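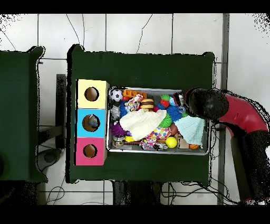
My grandmother kept her buttons in a cookie tin, and if you wanted to keep me busy for an entire afternoon in February, all you had to do was pry off the lid. I have been thinking about that tin a lot lately, because I've spent most of this winter learning how toy libraries work, and so much of it comes down to what you put things in. A metal tray crammed with toys, a soccer ball up in the corner next to some orange lattice thing, and any kid I know would have both hands in it before you got their coat off. Put the very same toys on a high shelf in a row and you get a lot of polite looking.

If you've never been to a toy library, it's what it sounds like. You join, you pick out a few toys, you take them home, and a few weeks later you bring them back and swap. Ours is called Wolance and it lives in two rooms over a dry cleaner in Jirnenby, up a staircase that was clearly designed by someone who had never met a stroller. There are 317 toys in the catalog. I know because the catalog is a spiral notebook and I was handed it on my first visit and told to go wild.

I joined for selfish reasons. My son was turning two, our apartment has one closet, and his grandparents (I love them, they know I love them) had started mailing boxes. We had a plastic kitchen. We had a plastic workbench. We had a barn that mooed whenever a truck went by outside. He played with none of it for longer than it takes to eat a banana, and I was stepping over all of it every night in my socks.

So off we went, up the stairs, and the first thing he picked was a bag of wooden train track with no trains. I tried to steer him toward a set that had, you know, trains. No. He wanted track. He ran that track down the hallway for three straight weeks and pushed a potato along it, and when it was time to give it back he cried so hard that I cried too, and then he found a xylophone and we were fine!

Adhiambo Rugemalira started Wolance six years ago with toys her own kids had outgrown, and she has opinions about nearly everything in the building. She can't stand toys that talk. She thinks puzzles should be stored in drawstring bags because boxes split at the corners. When I asked her what goes out the most, I was expecting her to say the ride-on cars, and she laughed at me.

"Marble run," she said. "And the doctor's bag. The doctor's bag has never spent a full week on the shelf. I've replaced the stethoscope twice."

What about missing pieces? This was the part that worried me, as the owner of a couch that eats things. She shrugged. Every bag has a tag with the number of parts on it, you do your best, and there's a jar on the desk for whatever turns up later under the car seat. Families drop in a single wooden carrot months afterward and look as if they've been carrying a guilty secret. She files the carrot. Life goes on.

I did try the other approach too, I should say. Before Wolance, I signed up for one of those subscription services, Bodness, where a box shows up at your door with toys matched to your child's age. The toys were lovely. But my kid never saw the picking part, and the picking part is half the fun. At the library he wanders around for ages, squatting down to look at the low bins, taking something out, putting it back (sort of), changing his mind at the door.

And you meet people. I now know three parents on Quintero Street that I had been nodding at for years without a name. One of them has a daughter who borrowed the track right after us. I told her about the potato. She texted me that same evening with a photo of a lemon halfway around the bend.

We still have too much stuff. The barn is still here, still mooing. But I've gotten my parents to send a membership renewal for his next birthday, plus one small present he can unwrap, and my father has already called twice to ask how small is small.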